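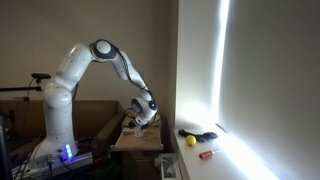

The shed should be the last thing you build

Print | E-mail this page

January
By Hsu

Search this site Enter keywords Go

Most people who want to work with wood begin by wanting a building to do it in. I did the same thing. I spent 14 months and $3,317 on a shed at the back of our lot in Plerkdale, and in that time I made one bookshelf, which leaned. I now think I had it the wrong way round, and I think a lot of the advice given to beginners has it the wrong way round too.

The usual advice is to get the space right first. Pour the slab, run the power, put in the lights, then fill the place with tools. The trouble is that you have to make all the decisions before you know how you like to work. I put the bench under the window because every plan I looked at had it there. I plane from the other side, so I stand in my own light. The outlets are at knee height behind the lumber rack. The door is wide enough for me and too narrow for a full sheet of anything.

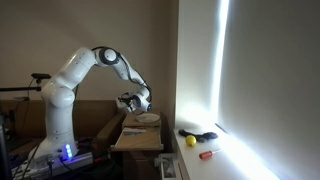 A person who had worked for a couple of years on a folding bench in the carport would have known all that. They would have learned what they reach for, what they trip over and how cold is too cold. They would also have found out if they liked the work enough to keep going in February. Some people don't, and it's cheaper to learn that in a carport.

I know the argument on the other side. Tools rust outdoors, neighbours complain about noise, and packing up every evening eats into the hour you had. All of that is true. I still think a season or two of packing up is a fair price for knowing where the door should go.

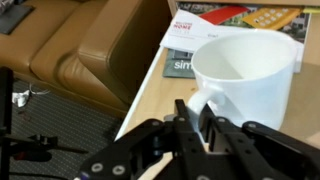
Sheds & Workshops

Size is the other place where the advice goes wrong. A man at the lumber yard in Ilano told me to build as big as the bylaw allowed. I did, and now 40 per cent of the floor holds bicycles, paint and a freezer. Empty floor in a shed doesn't stay empty. If I had built half of it I would have spent the difference on insulation and used the place all winter. 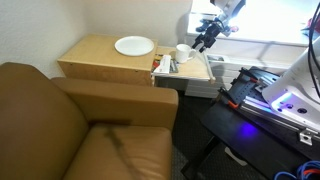

Fitting out the inside is where I would be most patient. People buy a full set of cabinets the week the roof goes on, and they overbuild the ones they make. Shop storage can be very plain. A boxy cabinet like the pale one behind the tan armchair, with a flat top and the edge grain left showing along the front, would suit any shed I've been in. Cut one, hang it or stand it somewhere, and live with it before you cut the next. I made six at once and have moved four of them.

None of this will stop anyone who already has the string lines out on the lawn. If that's you, make the door 60 inches wide and put the outlets above the bench.

Print | E-mail this page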